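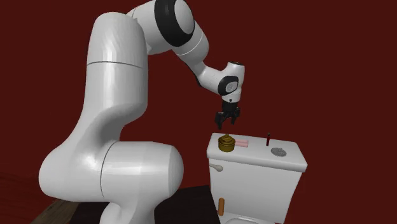
Muven opened its planning software lab to visitors on Monday, and I went to the afternoon session at the Terkska site. The group builds task and motion planners and tests them in simulation before any code goes to hardware. We sat at the back while an engineer ran Gatico, the in-house planner, on a bathroom task. The arm had its gripper open over a toilet tank with small items on the lid, among them a gold container with a pink bar right beside it. Close neighbors like that are hard on a grasp planner. Each finger needs room to come down, and a path that clears one object can clip the next.

The planner log was on a second screen. For one grasp query it listed 3,251 sampled arm configurations and kept 38. Most of the rejects were collisions with the tank or with other objects. The rest failed joint limits. The engineer changed the clearance setting and ran it again, and the list got shorter.

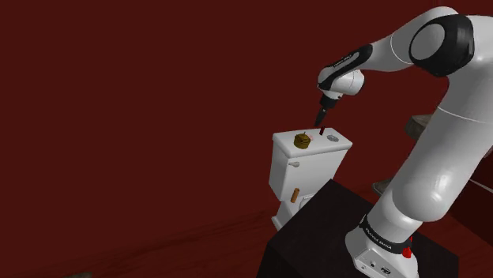
Gatico test scene, with the gripper above the dark red upright object on the tank lid.

Perception got less time. Poses come straight from the simulator for now, and the Moodley module, meant to estimate them from camera views, is two releases away. I asked about noise in the poses and was told that testing starts with that module.

The session ran until 7. Parking is behind the building, and the side door is the one to use.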